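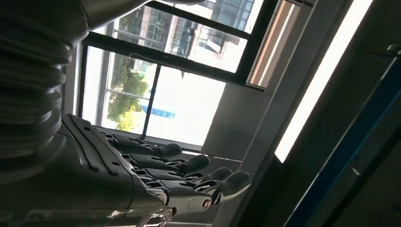 Robotic hand, fingers toward the window

From: Lempi Saarela
To: eelgrass-list
Date: February 28, 2021
Subject: Re: [eelgrass] Salinity at the Dralldale meadow, first winter record

Heikki, this is wonderful! I opened your file over breakfast, meaning to glance at it, and my tea went stone cold. A full 336 hourly readings without a gap, in winter, in that channel! Anyone who has tried to keep a logger upright at Dralldale will know what that means.

Comments in line, and then a request.

On Saturday night Heikki Hyvönen wrote:

> The Sandent logger is back and the two weeks of data are in the
> shared folder. It sat on the Pesonen mooring, 30 cm above the bed,
> at the seaward edge of the meadow. Salinity drops much harder on
> the ebb than I expected.

Yes, and look at how quickly it climbs again once the flood gets going. I plotted it against the tide tables and the dips sit right behind low water every time, a bit later on the neaps. My guess is that the creek water is pooling in the back lagoon and coming out in one slug. If so, the inner plants are getting a much fresher bath than the outer ones, and that might finally explain why the shoots near the footbridge have always looked so stubby.

> The lowest values come after the big rain. I would treat them
> with some caution, as the cell had a film on it when I pulled it.

Did you get a check reading in the standard before you cleaned it? Even one would help. If there was drift I'd expect it to creep through the whole second week, and the high-water values look flat as a pancake to my eye, so I'm inclined to believe the dips. 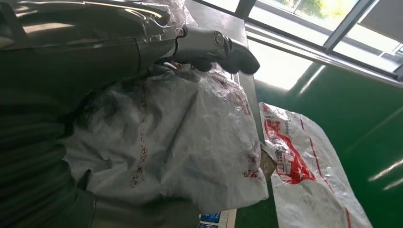
Gripper finger and white plastic bag

> Should we do the same at Ustham, or leave it here until spring?

Both, if I can talk you into it! Ustham has no creek to speak of, so it would make a lovely comparison, and the meadow there starts at 2 m, deep enough that the mooring won't dry out on us. I have the older logger in my garage. The battery cover is cracked but the o-ring is fine, and I'd be happy to run it in a bucket beside yours overnight so we know how far apart they read.

Now the request. I'd love to have both sites running together through to June, when the flowering shoots are up and we do the quadrats anyway. That means somebody visiting every 10 days or so to wipe the sensors down. I can cover Ustham. If anyone on the list lives near Dralldale, owns waders and doesn't mind a muddy walk past the old slipway, please write to me off list. You'll want a low tide in daylight, and a friend along, as the mud by the second marker is softer than it looks.

Heikki, one small thing: the time column is in local time but the header says UTC. I've left your copy alone and saved mine with "_local" on the end.

Such a good start to the year. Thank you for going out in that weather!

Lempi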